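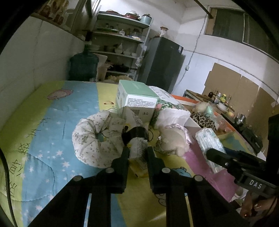

Gripper closed on the small box with the white label, soft pile on the quilt.

Nurker notebook, August, entry 29

Morning went to the home set, afternoon to the packing floor at Rundton. Writing both up together so the floor people can read why the pick list changed.

Episode count is 1119 as of lunch. Target is still 2000. Hand-held grippers only, no arm yet. The arm at Rundton stays on cartons until the soft goods work is further along.

The quilt pile is the hard one. There's a neck pillow or cushion, a beige plush toy, some plastic-wrapped packages and a few boxes, all close together on a surface that gives. Boxes are fine if you come at them square. On a soft surface the jaws push the item down before they close on it, so come in lower and slower than you would on a table. I've asked everybody to stop correcting the item with their free hand. Two of the newer people do it out of habit from the packing line, where it's the right thing to do.

On breaks: we tried running straight through until noon and the grip gets sloppy. Wrist, mostly. Going back to a stop after each reset, and the reset counts as paid time. It wasn't on the old sheet and should have been.

Then the open carton on the foam mat. The egg-shaped item in clear plastic is a good test of how hard people squeeze. Packers are better at this than we are. They ease off early, and they let the fingertips settle before lifting. I'd like their episodes weighted higher when we train, but I need to check that with Papadakis, who own the training side. 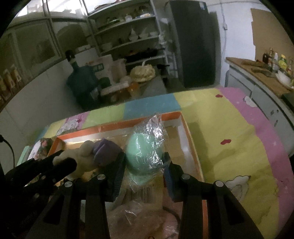 Rundton floor, afternoon

The Dernier cell now takes the standard cartons on line 4. Before, each packer did a whole order: pull, check, wrap, close. With the cell on cartons, what's left for people is everything soft, bagged or odd-shaped, all day. They told me it's more tiring even though the lifting is down. The easy orders used to be the rest between the hard ones, and those are the ones the cell took.

We hadn't planned for that. The old rate was set on mixed work and it's still posted. I said I would ask for it to come down on line 4 until there is a new one. Also asked about rotating people out to gripper work, half a shift at a time. Most of them were open to it. One concern came up twice — whether recording their own picks means teaching the thing that replaces them. I said the plan is for the cell to take bagged goods at some point and that I don't know what the staffing looks like after. Better they hear it from us now.

They also want a stop button on the packer's side of the cell. At present you have to walk around.

To do
Lower rate on line 4, ask in writing
Second stop button, get a price
Reset time on the pay sheet
Write to Papadakis about weighting
More bagged items for the carton set, we keep using the same ones
Spare finger pads, one box for each site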